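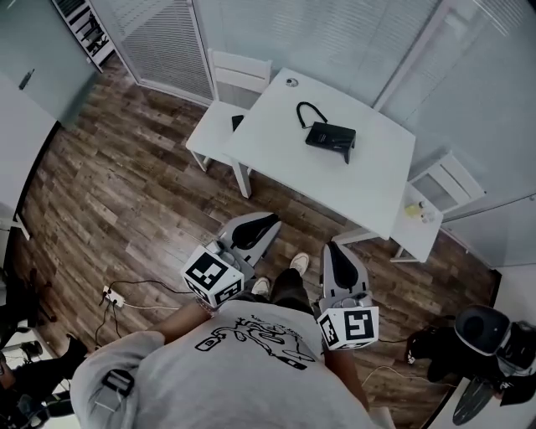

## Keeping your back and your job straight when the grippers arrive

We started with hand-held grippers at Luddale in February, one in each hand, recording ordinary table jobs so a machine can learn them. Management says it will free us up. I've heard that about three scheduling systems already. Still, the shifts have to be worked, so these are the tips our bench passes around.

- **Clear the floor first.** Power strips and trailing cables are a bigger risk than any robot. Push them against the wall before you pick anything up, because you won't be looking down.
- **Keep the marker cubes clean.** Dry cloth, no spray. A thumbprint across the black squares can spoil a take, and you'll be asked to do it over.
- **Close the blinds if you get glare.** Annick Bouvier fought the software for a whole morning before she tried the cord.
- **One thing on the table at a time.** Bags with loop straps are the worst. Lay the strap to one side and go for it slowly.
- **Park your drink on a chair**, cap tight, well away from your elbows.
- **Rest your wrists.** We were told 400 takes a week was comfortable. Huguette Besson stopped at 34 one afternoon and put ice on her thumb. Write down when it hurts, with the time.
- **Ask what the recordings are for.** Get it on paper. Ours says "process improvement," and Fabrice Picard has yet to get anyone to say whose process.

Picking up a bag with two fingers still takes me longer than with my own hand. The trial is due for review after 500 hours. I'd want to see the new staffing plan before then.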